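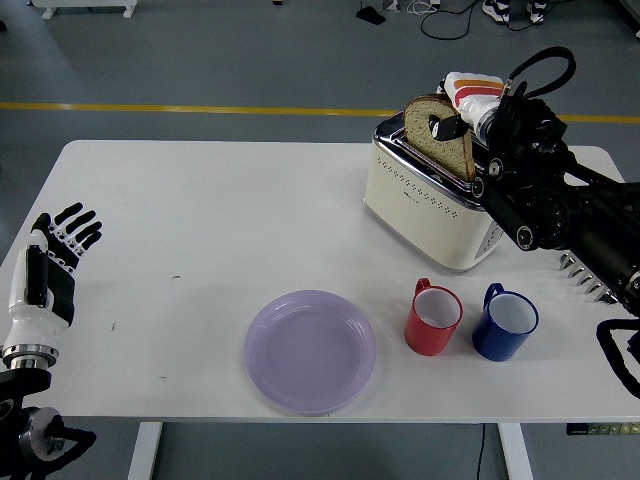
Toaster, plate and two mugs.

Larkden Breakfast Club - progress report to the Retamal Fund
Oct 19, 2026

Hi Dilruba,

I owe you an update on the second half of the grant, so let me start with the good stuff. We're up to 59 kids signed up, which is more than I dared to put in the application! Most of them come before the early bus, and a few stragglers wander in right up to the bell (we feed them too, they just eat fast).

The menu has settled down. Toast is still the big favorite, then oatmeal, then whatever fruit we can get at a decent price. We tried scrambled eggs for a while and dropped them. The line got so long that some kids gave up and left, and the pan took forever to scrub. Jabari wants to try boiled eggs done the night before, and I've told him to go ahead.

Money next. We spent $300 on bread and milk in the first stretch and another $300 on fridge repairs, which I really didn't see coming. I moved that second amount out of the field trip line after our phone call, and the receipts are in the folder I mailed you. Everything else is close to plan. Drivlow has raised its delivery fee, so I'm asking around for another supplier before winter.

We also lost a server when Tobias changed shifts. Mirta has been covering for him - she's wonderful, but she can't do every morning, and I'd like 2 more people trained by the end of the term. The food handling class is booked and I'll send you their certificates when they come in.

One thing I'd love your thoughts on. Parents keep asking if younger brothers and sisters can eat with us. The grant letter says enrolled students only, and I've stuck to that, but it's hard to say no to a four-year-old standing there in a snowsuit. Could we talk about it before the renewal form is due?

Thanks again for all of this,
Dumisani Jacobs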